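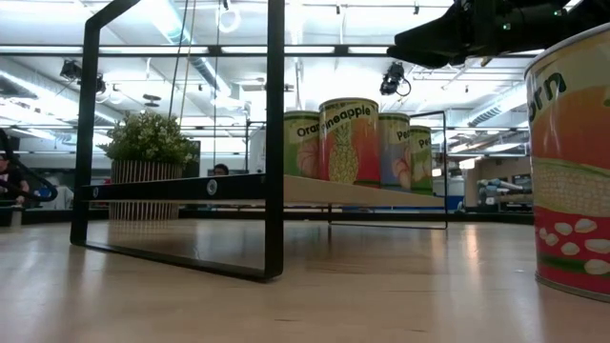
Black metal shelf, fruit on the board, corn still down on the table

Canned goods on an open shelf: show me yours!

drutent_pantry
Okay, I am way too happy with this shelf. Black metal legs, light wood board, and it sits right on the table, no drilling. I've got four cans of fruit up there in a row and the labels are so cheerful I don't want to shut them in a cupboard ever again. The pineapple one is my favorite (look at those green leaves!). Now the question: does the corn go up with the fruit or does it get its own place? I have 43 cans altogether and the rest are still in boxes in the hall.

bovus
Love it! The black against the pale wood is great. I'd keep it all fruit, though. Corn is a dinner thing and you'll want it by the stove.

nalbridge_lane
Disagree with bovus. Corn has the best label of the lot with all those yellow kernels, and it would look terrific at the right end next to the green can. Who cares if it's a vegetable?

drutent_pantry
See, that's what I was thinking! But it's a big can and I'm worried it'll make the others look puny.

woldemariam8
Pretty, but I'd never store food like this. You end up with what looks good in front and the old stuff behind it. Mine are in a drawer, lids up, date on the lid in marker. I went through it in April and threw out 2 cans. The year before I started doing that it was a whole bag.

bovus
A drawer is fine if you have a drawer. I've got 40 inches of counter and that's my kitchen.

nalbridge_lane
You can write dates on cans that sit on a shelf too, woldemariam8. Same marker!

woldemariam8
Sure, but will you? Also, how much weight does that board take? Canned fruit is heavy.

drutent_pantry
The sheet that came with it says 40 pounds, so four cans is nothing. I did the marker thing last night for everything in the first box and it took 8 minutes, so thank you for that one. Still not giving up my pineapple view.

bovus
Turn the orange one a bit so you can read the whole word, it's going to bug me.

drutent_pantry
Ha, will do. Corn goes up tonight on a trial basis and I'll report back.

woldemariam8
Put it at the end where you can grab it with one hand.

Recent threads
Do you decant rice or leave it in the bag?
Spice jars: alphabetical or by how often you use them
Tall bottles in a short cupboard
Labels that come off clean

We use cookies to keep you signed in. Accept | Settings

Contact | Forum rules | Back to top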